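Does Anybody Read the Laundry Label? My Project on Shrinking Sweaters

Rajkumari Bhatt
Textiles and Everyday Chemistry, spring project report
Last updated: 8 March 2021

So I ruined my favorite sweater over winter break, and that's how I picked my topic. It was a gray wool one from Garkus, I'd had it since high school, and I threw it in with my jeans and a couple of towels and it came out sized for a toddler. I was pretty upset! My roommate thought it was hilarious. When the project sheet came around and said "choose a process you meet in daily life and find out what is really going on," I knew right away what I wanted to find out.

My question at the start was just "why does wool shrink?" but that got too big fast, because wool, cotton and the mixed stuff all shrink in different ways. My instructor told me to narrow it down. What I ended up with was this: how much does a wool knit shrink when you change the water temperature, and how much when you change how hard it gets tossed around? I honestly figured it would be all temperature. Everybody in my family says hot water is what does it.

First, a bit of background, and I'll try to keep it short. Wool is hair, and like our hair it's covered in tiny scales that overlap like shingles on a roof. When the fibers rub together in soapy water they slide easily in one direction and catch in the other. So they creep along and get tangled up and can't get back out. That's felting. People do it on purpose to make hats and slippers, and my grandmother did it on purpose for boot liners, which I only learned when I called her about this project (she talked for an hour and I used maybe two sentences of it, sorry Grandma).

Cotton is a different story. With cotton, the yarn gets stretched out while the cloth is being made, and the first wash lets it relax back. That's why a new T-shirt shrinks once and then mostly stops. Wool can keep on going wash after wash until you basically have a pot holder.

For materials I bought one big plain wool blanket at the thrift store on Costaddale Avenue. The tag had been cut out, so I had to take the store's word on the wool, and then I did a burn test on a snipped thread outside on the steps. It smelled like burned hair and left a crumbly ash, so I was happy with that. I picked a knit blanket instead of a woven one so it would act more like a sweater. I cut it into squares and ran a zigzag stitch around every edge to stop the fraying. The zigzag turned out to be a problem and I'll get to that.

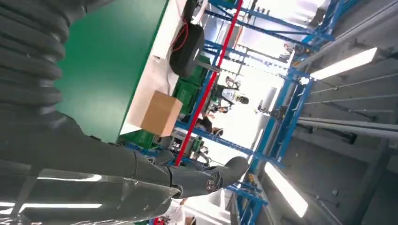
The measuring part took the longest. You'd think measuring a square of blanket would be easy, but knit stretches if you so much as look at it. If I pulled it flat I got one number and if I patted it flat I got another. What worked in the end was marking two dots on each square with laundry pen, laying it on a damp towel, leaving it alone for 10 minutes, and then measuring dot to dot with a steel ruler. I did every square that way before and after. I also stopped letting my roommate help, because she pulls.

For the washing I had two setups. The gentle one was a bucket where the square just soaked and got lifted in and out a couple of times. The rough one was a big lidded jar with water, a little dish soap and some rubber balls from the pet store, which I shook by hand while watching TV. My arms were so tired. I tried cold, warm and hot tap water in both, and I used the same soap the whole way through, a bottle of Komora that was already under the sink.

I know shaking a jar by hand isn't the same every time. I tried to keep to the beat of the same song, and I think that helped some, but if I did this again I'd want to borrow a paint shaker or something like it.

Okay, results. The squares that soaked in the bucket barely changed, even in the hot water! I really didn't expect that. I did the hot bucket one over because I thought I'd mixed up the squares. Same thing. The dots were so close to where they started that I couldn't say if it was shrinkage or just me reading the ruler a tiny bit differently.

The jar squares were another matter. The cold one pulled in a little and got fuzzy on the surface. The warm one was clearly smaller and you had to squint to find the stitches. The hot one was thick and stiff and had curled up at the corners, and I couldn't see any stitches at all. It felt just like my poor sweater.

So my answer is that the tossing matters a lot more than I thought, and heat makes the tossing worse. Hot water with no rubbing didn't do much in my test. Cold water with a lot of rubbing did do something. My family has been half right all these years, and I've told them so, and my mom still won't put anything wool in warm water. Fair enough.

A few things went wrong that I should own up to. The zigzag edge didn't shrink along with the rest of the square because the thread was polyester, so the rough squares came out ruffled, kind of like lasagna noodles. That's why I used the dots in the middle and ignored the edges, but I think the edges may have held the fabric back a bit anyway. Next time I'd use wool yarn for the edging, or leave it raw and live with the fuzz. Also, tap water cools off. The hot jar wasn't hot by the end of shaking, and I didn't think to take its temperature at the end until I was already on my last square.

I didn't get to the dryer either. I'd planned to, and then the dryer in our building broke and stayed broken for the rest of my project. A dryer is heat plus tumbling, so from what I saw with the jar I'd guess a damp sweater would have a bad time in there, but I haven't tested it and it's only a guess.

One more thing I'd like to look into is the washable wool they sell for baby clothes and hiking socks. From my reading, the scales get smoothed down or coated so they can't catch on each other. I have a pair of hiking socks that have been through everything and they're still the same size they were when I got them. I'd love to cut one up and put it in the jar next to a plain wool square, but they're my only good pair, so that'll have to wait until April when I can get home and raid my dad's drawer.

As for the sweater, I tried the trick where you soak it in hair conditioner and gently stretch it back out. I soaked it, pinned it to a towel on the floor, and tugged at it on and off all evening. It got a little longer in the arms and stayed tight everywhere else. Once wool has really felted, the fibers are locked together and conditioner can only loosen them so much. I gave it to my cousin Kaushik for his dog, who is a small dog, and it fits him pretty well except for the neck.

Thanks to my instructor for making me narrow down the question, to my grandmother for the boot liner talk, and to my roommate for putting up with wet blanket squares on every flat surface we own. My measurement sheets and the squares themselves are in the folder and zip bag I turned in with this report. The hot jar one is on top if you want to feel it.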